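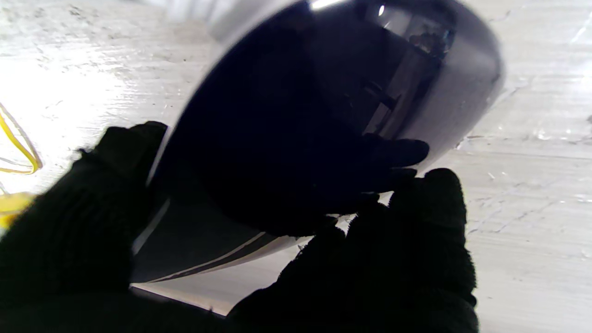
12/31/19 – Olcombe. For immediate release.

Wurkberg signs for the old print works at Olcombe

I'm very pleased to be able to say this before the year runs out: we've signed the lease on the old print works on the east side of Olcombe, all 62 years of it, and the building will open as commercial workspace in June. I've been walking past that place since I started at Wurkberg and I've wanted it the whole time, so forgive me if this reads less like a press release and more like someone who has finally got the keys.

For anyone who doesn't know us, we let space to small firms that have outgrown a spare room but would rattle around in a business park shed. Most of our tenants make or test things. They want a proper floor, decent power, a loading door and a landlord who picks up the phone (that's usually me).

The print works gives us 1730 square metres over 2 floors. We're splitting it into eight units, the biggest of them on the ground floor where the presses used to stand. The slab down there is thick enough for pretty much anything a tenant is likely to bring in. Upstairs will be lighter use – benches, desks, a couple of shared meeting rooms, and a kitchen that I've been promised will have more than one kettle.
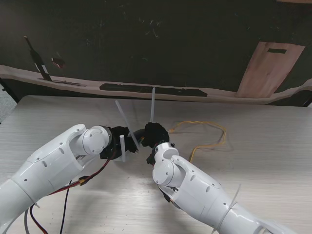
Two robotic arms at a wood-grain tabletop.

The fit-out is being done by Dudik, who did our last building and put up with me changing my mind over the lighting. They start on the roof in the new year, then the windows, then the electrics. We're keeping the brick front and the big north-facing windows, and the goods lift is being taken out and replaced. I did ask whether the old one could be saved. It couldn't, and I've seen the report, so please don't write in!

Rents will be all-in, same as at our other sites. That means heating, water, broadband and the service charge on one bill each month, with business rates on top. Leases start at a year with a break at six months. I know plenty of agents round here think that's too short, and they may well be right for a big warehouse, but a firm of four people can't tell you what it'll need in five years' time and I'd sooner have them in the building than scared off by the paperwork. 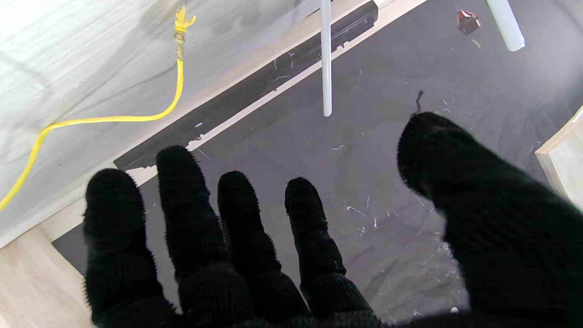
Procházka are handling the lettings and two of the units are already under offer, both on the ground floor. If you want one of the others, I'd get in touch sooner rather than later. Viewings will be hard hat and boots until the spring, and there's no heating in there at the moment, so bring a coat.

On parking, which I know is what the neighbours in the lane want to hear about: all deliveries will come in through the yard at the back, the front gate will be for people on foot and on bikes, and there'll be no lorries before eight in the morning. That's written into every lease.

Floor plans and the rent schedule are available from Procházka's Olcombe office. Press questions can come straight to me at Wurkberg.

Ends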